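The Deposit

The apartment on Greenwood Street came with a view of the back of a mattress store, a radiator that spoke only at night, and a landlady named Jozefína Beneš, who had been promising since spring to return Khoa Doãn's six months of goodwill in the form of a new oven.

"October," she said, when he met her on the stairs.

"It's October now."

"Yes," she said warmly, as if he had agreed with her.

Khoa went up and reported this to Nhi Khúc, who was lying on the couch with her feet on the wall. Nhi had moved in the year before with two suitcases and a firm belief that other people's problems were mostly a matter of tone.

"What tone did you use?"

"A normal one."

"Well, there you go."

The oven had one temperature, which was all of it. You could make toast in there if you were quick and had no plans for your eyebrows. For a long time this hadn't mattered, because Khoa ate noodles and Nhi ate whatever Khoa was eating, from the same bowl, while saying she wasn't hungry. But now Khoa's uncle was coming to dinner on Friday, and Uncle Chiến expected a duck.

Chiến Nông had put 600 dollars toward the deposit on the apartment. He had never once mentioned it. He had a way of not mentioning it that could fill a room. He would stand at the window, look out at the mattress store, and say, "Nice place. Somebody must have helped you," and then ask for tea.

"So we roast it somewhere else," said Nhi. "Who do we know with an oven?"

They knew Tài Khổng. Everybody knew Tài, in the way that everybody knows a stretch of bad road. He lived across town in Lotholm, in a building with a doorman, and he had a job at a company called Skunora that he described differently each time he was asked. He also had a three-year-old daughter on weekends and an oven with a door that closed by itself, slowly, like something at a museum.

Khoa called him. Tài said of course, bring the duck, bring two ducks, what time.

"What do you want for it?" said Khoa, who had known him since school.

"Nothing! I'm hurt. You could feed the cat while I'm at the lake in November. And the fish. And there's a desk."

"What about the desk?"

"It's on the fifth floor and it needs to be on the first floor."

They took the 46 bus across town on Friday afternoon with the duck in a gym bag. Nhi had wanted to use the good cooler, but the good cooler belonged to a couple they no longer spoke to, and had been returned in a spirit of coldness that Nhi thought was wasted on a cooler. The bus was full. A man in a long coat kept looking at the gym bag, which had begun to drip on his shoe. Khoa looked out of the window with great interest at a car wash.

"Is that a dog?" the man said finally.

"It's a duck," said Nhi.

"Is it all right?"

Nhi thought about it. "It's past the worst," she said.

Tài was not home. He had left the key with the doorman and a note on the kitchen counter that said BACK BY 5, DON'T TOUCH THE LEFT DIAL. There were four dials. Two of them were on the left. Khoa called him and got a recording of Tài's voice explaining that he was either in a meeting or on a plane, which in seven years of friendship he had not, as far as Khoa knew, ever been.

"We'll turn the right ones," Nhi said, and turned one. A fan came on in another room.

It took them half an hour to get heat, and when it came it seemed to come from the top, or possibly the building. They put the duck in. The door closed by itself. Then there was nothing to do but look for a pan to make the sauce in, and it was at this point that they learned how Tài Khổng lived. He had a machine for making foam. He had eleven kinds of salt, or so Nhi claimed, having opened one cupboard and shut it again in disgust. He had no pan. What he had, in the way of cookware, was his daughter's.

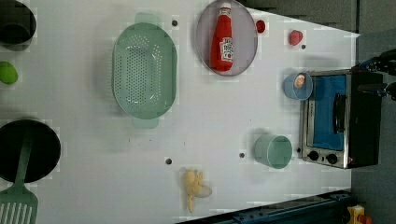

"We could make the sauce in the foam machine," Khoa said.

"We could tell your uncle that sauce is out of fashion."

"He has a saying about sauce."

"He has a saying about everything. He has a saying about my haircut."

In the end they borrowed a saucepan from the doorman, whose terms were simpler than Tài's: he wanted a leg. They gave him his leg at ten past six, wrapped in a page from the Andidura Furniture catalog, and carried what was left home on the bus in the gym bag, sitting very straight, smelling wonderful. Three separate people moved seats to be closer to them.

Uncle Chiến was already on the stairs when they got there, deep in talk with Jozefína Beneš. They had their heads together. She was laughing. Khoa had not known she could do that, and it worried him.

"Your uncle," she said, "is a very reasonable man. We have settled the oven."

"You have?"

"He pays half. It comes Monday."

"It was only 150 dollars," said Uncle Chiến, waving it away. He followed them up, sat down at the head of the table, and waited while Nhi unzipped the bag. Then he looked for some time at the duck.

"One leg," he said.

"It's how they come now," said Nhi.

He nodded slowly and reached for the plate. He did not mention the 150 dollars. He didn't mention it through the soup, or the duck, or the oranges, and when at last he got up and crossed to the window, Khoa went and put the kettle on.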